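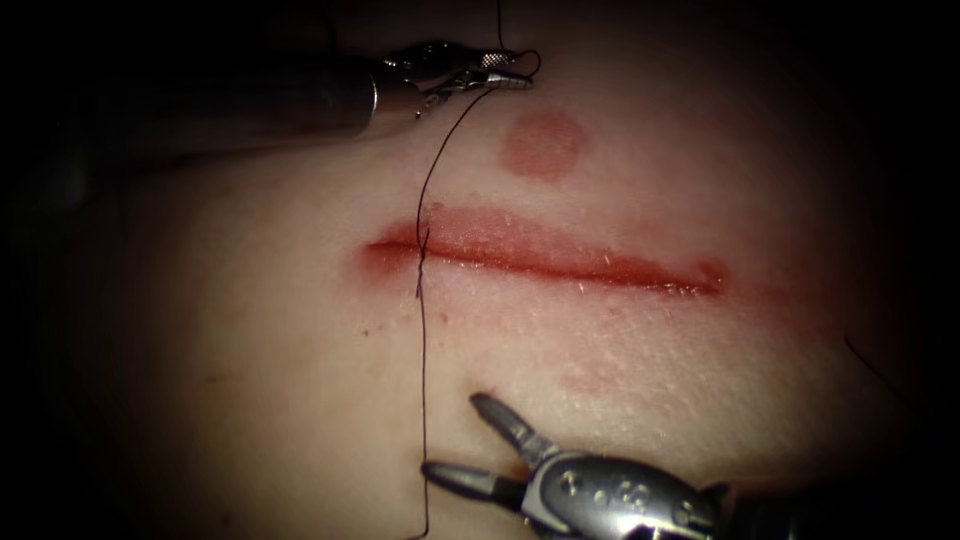 Silicone sheets or paper tape for a long straight scar?
Forum: Scar care and healing
Views: 2,917

marshgrass
I had a planned surgery in May at the Leinonen clinic in Adel and came home with a straight line down the outside of my thigh. The stitches are out, the scabs are gone and the surgeon's office says I can start scar care. The nurse told me to use silicone sheets. My sister had the same operation years ago and only used paper tape. The sheets I was looking at are the Irden ones and they aren't cheap. Is there a real difference, or am I paying for the box?

tully_b
I used Irden on a shoulder scar. They stay put if the skin is clean and you don't put lotion under them. Wash them with plain soap, let them air dry and put them back on. I got close to two weeks out of each one before the edges curled. Start with a few hours a day and build up to most of the day and night.

quiltbarn
Paper tape for me, and I would do it again. I had one knee done with tape and the other with silicone, and I can't tell you which is which by looking. The tape cost next to nothing. You put it along the line, leave it until it starts to lift by itself, then replace it. Showering with it on is fine, just pat it dry.

tully_b
Two knees on one person isn't much to go on, though. They were different surgeries, probably different years.

quiltbarn
Four years apart. I never said it was a study. I said I would do it again.

pelican_road
I worked on a surgical floor for a long time. Both are reasonable on a closed scar. Silicone has more research behind it for scars that get thick and raised, but a lot of the studies are small. Tape mostly takes the pull off the line, and pull matters on thighs, shoulders and over joints. If you've had raised scars before, I would lean toward silicone. If you haven't, tape is a fair place to start.

One thing for people finding this thread by search: "closed" means closed all the way along. Nothing goes on a cut that is still open or wet unless the people treating you say so.
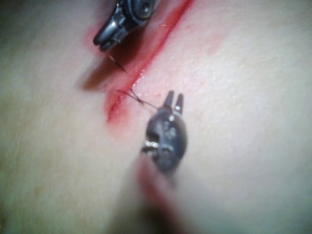 A straight incision, red along its length. 

marshgrass
Thanks. Mine is closed all the way, they checked it at the last visit. I've never had a raised scar that I know of. How long do you keep this up?

pelican_road
Two to three months at least, longer if it is still changing. Scars keep fading for a year or more. Keep the sun off it too. Sunscreen of at least SPF 30 once it has healed, or just wear long shorts.

dormouse11
Going to disagree with the tape people. I got a rash from it in the first week, little red bumps exactly where the tape had been, and it took longer to calm down than the scar did. Try a small piece on your other leg for a day or two first.

quiltbarn
That's fair. Which brand? The Grendeva one never bothered me, but a drugstore one did.

dormouse11
It was Grendeva. So it depends on the person.

tully_b
You can get a rash from silicone too, mostly from sweat. I took mine off for an hour every evening in summer and that fixed it.

marshgrass
I'm going to try tape for now and ask about silicone at my next visit if it starts to thicken. Walking about 300 yards at a time at the moment, so no idea yet how either one holds up to sweat. Will post again once I've been through a roll.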